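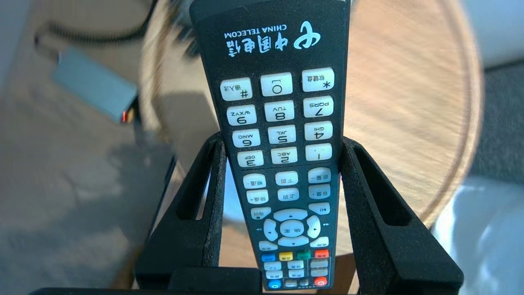

A China Telecom remote: number keys, volume and page keys, a round pad with OK in the middle, and a row of four colored keys.

Call for Participants: Show Us How You Use Your Remote

Do you know which key on your TV remote you press most? Do you have one you've never touched? We'd love to hear about it! The Cedar study is looking for people in Pleldale and nearby towns to spend an afternoon with us, trying out remote controls and telling us what they think.

Cedar is a small research project about the buttons people live with at home. Remotes are our first subject, and there is so much to look at. Some have a full keypad with letters under the numbers, the way old phones did. Some have volume on the left and channels on the right, some do it the other way around, and plenty of keys carry labels in a language the person holding them doesn't read. We want to learn how people find their way around all that, by touch, by memory, by guessing, or by handing the thing to a grandchild.

What you'll do

Sessions last 2 hours, with a break in the middle for coffee and something sweet. You'll sit on a couch in our front room on Gamage Street (a real couch, and a comfortable one) and try a few everyday jobs with different remotes: turn the sound down, move a page forward, type in a short name with the number keys, get back to where you started. Then Yaneth Betancur will sit down with you and talk it over. She may ask you to sketch your own remote from memory, which people enjoy a lot more than they expect to!

There are no wrong moves here. If you get stuck, say so out loud, because those moments are some of the most useful ones for us.

Who we're looking for

Adults of any age, 18 and up. You don't need to be good with electronics, and we are especially keen to hear from:

People over 65
People who read Chinese, whether or not they grew up with it
Left-handed people
People with low vision, or with stiff or sore hands
Anyone who shares one remote with a full house

If you read Chinese, please mention it when you sign up. Several of our remotes have keys marked 返回, 确定 or 音量, and we're hoping to hear both from people who read those right away and from people who go by shape and position alone. Édgar Ñahui, who runs the sessions, speaks English and Spanish, and we can set up a Mandarin interpreter if you give us 5 days' notice.

You can't take part if you work for a company that makes or sells TVs, set-top boxes or remotes. Sorry — we'd still be happy to chat another time.

Pay and practical things

You'll get a $700 payment if you join the long group, which meets once a week from January through the end of March. Single-session visitors get a $60 grocery card on the day. Bus fare or parking is paid back either way, so keep your ticket.

The front room is on the ground floor with no steps, and there's a restroom across the hall. Bring your reading glasses if you use them. You're welcome to bring a friend or a family member along too, and they can wait in the kitchen or sit in.

We make sound recordings of the talks and film hands only. Your name is kept apart from your answers, and you can stop at any point and still be paid for that day.

Got a remote to lend?

Please bring it! Old ones, foreign ones, ones with the numbers rubbed off, ones held together with tape. Zoila Grajales keeps our shelf, and she'll label yours and give it back before you leave, unless you'd like us to keep it for a while. Take the batteries out first if they've been in there for years.

How to sign up

Call Yesenia Sotelo at extension 610 on the Brudix switchboard, or stop by the front desk and fill out the yellow card. Tell us your age group, which hand you use, what languages you read, and whether you'd like a single session or the long group. Evening and weekend times are available, but they fill up first.

Sign-up for the long group closes Sun 6 December. Single sessions stay open until we have enough people, so call even if you see this late.

Questions about privacy or consent can go to Rebecca Vitale at the same front desk.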